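Chapter 3
Starch, Cloud and Patience: What Happens When You Cook Rice

Bożena Wróbel ran the kitchen at the Laskowska boarding school for 23 years, and in all that time she refused to rinse her rice. The new cooks rinsed theirs. They rinsed it until the water ran clear, as their mothers had taught them, and then they stood around looking hurt when her rice pudding set and theirs slid off the spoon like soup.

This chapter is about why she was right on pudding days and wrong on most of the others.

A grain of rice is mostly starch, packed into granules too small to see. The milling that strips away the bran also knocks the grains against each other, and the result is a fine dust of loose starch that rides along in the bag. Put the rice in cold water and the dust floats off. The granules don't dissolve. They hang there, scattering light in every direction, and the water goes white. Chemists call this a suspension. Cooks call it dirty, which is unfair to the starch, and pour it down the sink.

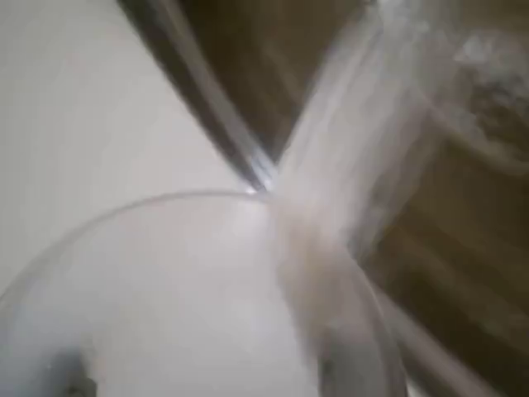
Leave a suspension alone and it will sort itself out. Starch is denser than water, so given an hour on a shelf the granules sink and form a pale layer at the bottom, firm enough to resist a spoon if you jab it and soft enough to flow if you go slowly. (We will return to this odd behavior in Section 3.4, where it ruins a perfectly good countertop.)

Heat changes everything. As the water warms, the granules begin to take it in and swell. They burst, leak long chains of starch into the pot, and those chains tangle. The liquid thickens and, on cooling, may set. This is gelatinization, a word that has put more students off pudding than any cafeteria ever managed.

Two kinds of chain matter. Amylose is long and mostly straight. Amylopectin is branched like a hedge. Long-grain rice tends to have more amylose and cooks up separate and fluffy; short-grain rice has less and clings to its neighbors. Wróbel knew none of these terms and got 290 bowls of pudding on the table every month regardless.

Before reading on, put a spoonful of uncooked rice in a jar of cold water, shake it for 30 seconds, and set it where your family won't throw it out. You will need it for Section 3.1.

Also in this unit
Chapter 2: Why Salt Disappears and Sand Does Not
Chapter 4: Milk, Mayonnaise and Other Uneasy Truces
Chapter 5: The Trouble with Gelatin
Kitchen Lab Notes: The Trendell Workbook

This site uses cookies to remember your page and reading settings. Accept all | Manage choices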